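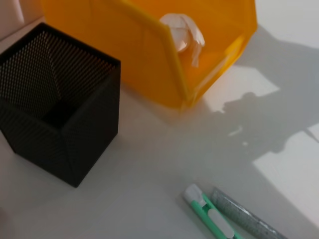

Reltley's advisory council should publish its ballots

OPINION | Local Government

By Shuzhen Tan
April

The vote for the Shao district seat on the regional advisory council was settled last Saturday by a margin of 3. There were 56 delegates entitled to cast a ballot. The result was read out in the hall at Reltley, the winner shook some hands, and the delegates went home.

I have no complaint about the winner. My complaint is with the size of the room. Shao district has 1044 registered households, and every one of them is affected by what the council says about roads, school places and water charges. Fifty-six people chose the member who will speak for them, and most residents could not name the delegate who voted on their behalf.

Defenders of the system say delegates are themselves elected, by their wards. On paper they are. In Candis ward, where I live, the last delegate election was a show of hands after a meeting on drainage. I was there for the drainage. Most of my neighbors did not know a vote was planned.

A full public ballot would be the best answer, and I would support one. The district office says it can't pay for it this year. Fine. There is a cheaper step, and it could be taken before the next seat comes up: record how each delegate voted and post the list.

The usual objection is that a secret ballot protects people from pressure. It does, and private citizens should have it. A delegate is casting a vote that belongs to other people. Council members vote by name on the budget, and the delegates who put them there can do the same.

Some will say few people would read the list. Perhaps. When the Braredeck bus route was cut, though, more than 1000 people signed the petition, and plenty of them wanted to know who had backed the members behind it. They had no way to find out — the ballots had been counted and put away.

The rules are up for review before summer. Candis residents who want this changed should write to the district office now, and ask their delegate where he or she stands.

14 comments | 37 shares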